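### 4.2 Surface color and the feeling of light

The apartment blocks at Irden were finished in 1932, and the kitchens and bathrooms have been changed many times after that. We asked the 114 households in the study to keep a simple diary of when they switched on a lamp during the day. The diaries gave 2271 entries, and most of them were written in the late afternoon. Households with dark furniture and dark fittings reported lamp use earlier than their neighbors on the same floor. The size of the windows was the same in these homes, so we looked at the surfaces. A dark flat surface returns little light to the room, and often only a pale edge stands out from it (Figure 1).

**Figure 1.** Rendered interior detail: dark gray-blue surfaces with a lighter beveled edge.
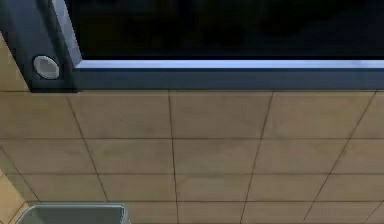
### 4.3 Tinted glass

In Rastdale the situation was different. The walls are mostly light, but the owner of the blocks, Drumard Housing, replaced clear glass with tinted glass on the south side. The aim was to keep the rooms cool in summer. The diaries from May show that tenants on this side used lamps in the morning also, when the sky was bright. Some of them wrote that the rooms felt "like evening," although they had no problem to read or cook.

We think two effects are mixed in these answers. The first is the real loss of light through the glass. The second is the change of color, which people notice more when they can compare the view outside with a warm wall next to the window – beige tiles beside green glass, for instance, as in Figure 2. Our diary did not ask about color, and so we cannot separate the two effects with these data.

**Figure 2.** Rendered interior with beige tiled walls and a black-framed window with teal-green glass. 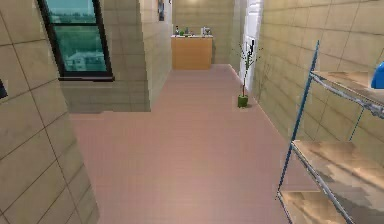

Rondonuwu objected, after reading a draft of this section, that lamp use is partly a habit and that some tenants would switch on the kitchen lamp under any glass. This is a fair point. We compared the Friday entries with those of the other days and found the same pattern, but a habit could also produce such a regular result. A second diary period, with the tinted glass removed from a few apartments, would be needed to test it.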